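Barre de penderie Tanex : notre avis après un hiver d'utilisation

J'ai acheté cette barre autoportante en janvier pour remplacer une armoire qui ne passait pas dans l'escalier. Elle se compose de deux montants ronds gris clair, d'une traverse et d'un socle lesté. Je l'ai commandée chez Hakcombe, livraison en point relais.

Montage

La notice tient sur une page et les schémas sont petits. Les tubes s'emboîtent puis se bloquent avec une vis par jonction. La clé fournie est trop courte, j'ai pris la mienne. Il vaut mieux monter les deux côtés à plat avant de poser la traverse.

Finition

Le revêtement est lisse, légèrement moucheté quand on regarde de près, et il brille nettement du côté gauche. Dans une chambre aux murs blancs, il se fait oublier. Les traces de doigts partent au chiffon sec.
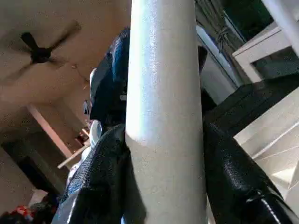
Stabilité

Avec 31 cintres, dont quatre manteaux d'hiver, la traverse n'a pas fléchi. En revanche, l'ensemble bouge un peu si l'on tire d'un seul côté – sur parquet surtout. Sur la moquette du couloir, rien à signaler. Le modèle Sosa, que j'avais avant, penchait au bout d'un mois.

Points faibles

Pas de patins dans le carton et des embouts qui se retirent trop facilement. Le service client a répondu un jeudi, embouts de rechange reçus la semaine suivante.

Note : 4/5. Je la rachèterais pour une chambre d'amis.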